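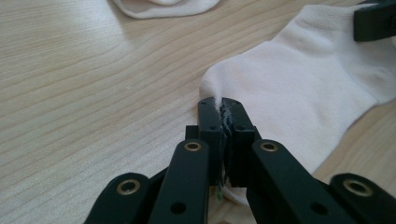 I have been buying white socks from Stadness for long enough that I ought to have an opinion on them, and since the last pack of cheap supermarket ones gave up on me over the summer, I went back and got two packs of the Stadness everyday cotton crew. I wear white socks most of the week (work shoes, gym, slobbing round the house) and I'm hard on them, so I look at the toes first. Toes are where a cheap sock gives itself away. It's the seam that does it, and a little tuft of frayed white threads sticking up at the toe end, like the one on the sock on my table, is exactly the kind of thing I go hunting for. Some people check the elastic. I check for fluff.

Anyway, the socks. They come folded in pairs with a paper band round the middle, no plastic hooks, which pleased me no end because I once put a foot into a sock with one of those still in it and I have never forgotten it. The cotton is a medium thickness. If you like a proper cushioned sports sock you'll find them a bit thin under the heel, but they go into a normal shoe without a fight and I didn't have to loosen my laces.

Comfort first. The toe seam sits on top of the toes and is fairly flat, and I couldn't feel it in trainers at all. In my smarter work shoes, which are narrow, I could feel it by about teatime on the first day, a slight ridge over the little toe. After a few washes it softened and I stopped noticing. The cuff is excellent! It stays where you put it and doesn't leave that deep red ring round your leg. I walked all the way round the reservoir at Tristurton one Saturday, mud and stiles and all, and didn't once have to stop and hoick them up.

Washing is where I have a few grumbles. The band says forty degrees, and at forty they come up nicely. I did one load hotter than that because of the Tristurton mud and they definitely shrank a touch in the length — still wearable, but the heel now sits slightly under my foot on two of the pairs. They've kept their colour better than I expected, although I do keep whites separate and I know not everybody can be bothered. Turn them inside out if you've got a cat. Mine seem to attract every hair in the building.

Back to the toes, then. Loose ends at the seam are my one real complaint and I'm knocking a star off for it. Please don't pull them! I did that with an old pair years ago and opened up a hole you could post a pea through. Snip them with small scissors, close but not right down to the knit, or if it's a long one, thread it on to a needle and take it through to the inside. Takes a minute, and you can do it in front of the telly.

I've also had the Naidoo bamboo ones, which are softer straight out of the packet and much nicer on a hot day, but the heels went see-through on me well before winter. And I tried a pair of Plaltex work socks from the hardware shop, which I suspect will outlive me, though wearing them is a bit like standing in two doormats. The Stadness sit between the two and cost less than either when they're on offer.

Sizing is a bit generous. I'm at the bottom of the medium and there's a little spare at the toe, so if you're between sizes go down. I'd love them to do a half-length version for summer too.

Four stars. I'll be getting another pack, probably the grey this time so I can stop fussing over the mud.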